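# Grernex Opens Tableware Repair and Return Counter in Celtport

CELTPORT, August 2020 — Grernex, the maker of everyday tableware for homes and small restaurants, has opened a return counter at its Celtport outlet where customers can bring back worn or chipped pieces from any of its lines.

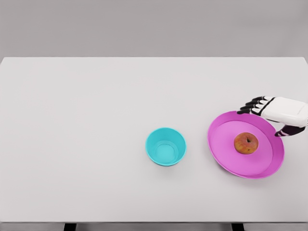 The counter takes plates, bowls, cups and serving dishes in any condition. Pieces do not need to be part of a set, and a receipt is not required as long as the Grernex stamp can still be read on the base. Customers who return an item get store credit toward a replacement in the same line. The amount depends on the size of the piece and is posted on a card at the counter.

Grernex ran a trial of the program at its Eskola store, starting in June. Customers there returned 1,883 pieces before the trial closed. Small bowls came back more often than anything else, followed by dinner plates. Most had chips along the rim, and a smaller share had faded from years in the dishwasher.

Returned pieces are sorted at the outlet and sent to the company's plant in Tinangate. Items with light wear are cleaned, inspected and sold at a reduced price on a separate shelf, marked as seconds. Ceramic pieces that cannot be resold are crushed and used as fill under the plant's new loading yard. Plastic pieces are sorted by type and go to an outside recycler.

The program also covers open stock. Grernex has brought back 200 discontinued pieces in limited runs so that customers with older sets can replace what they have lost. These include the deep cereal bowl from the Harbor line, the oval platter, and the covered butter dish that was dropped from the catalog when the company moved its plant. Colors may differ slightly from the originals. The company no longer uses the old glazes, and the new ones fire a little lighter.

Restaurants and cafeterias can use the counter by appointment. Orders of this kind are handled at the rear entrance on Mill Street, where there is space for a van to back in. Businesses should pack returns in boxes by type and tape a list to the outside. Grernex will lend stacking crates on request, with a deposit.

The Celtport outlet was rearranged to make room for the counter. Cookware has moved to the back wall, and table linens are now next to the registers. The showroom has almost 3,000 items on display, including the full range of mixing bowls, which was previously sold only through the catalog.

The outlet is limiting the number of people inside at one time, and face coverings are required. Customers who prefer not to come in can leave returns in the marked bin by the side door with their name and phone number on a slip of paper. Store credit for bin returns is issued within 2 business days. Please wrap broken pieces in newspaper — loose shards cannot be accepted.

Glassware, cutlery and electric items are not part of the program at this time. Grernex plans to decide on glassware after the first full season in Celtport.

**About Grernex**

Grernex makes and sells ceramic and plastic tableware for home and food service use. The company operates a plant in Tinangate and retail stores in Celtport and Eskola.

**Contact**

Grernex Press Office, Celtport outlet, front desk. Samples for review are available on request and must be returned.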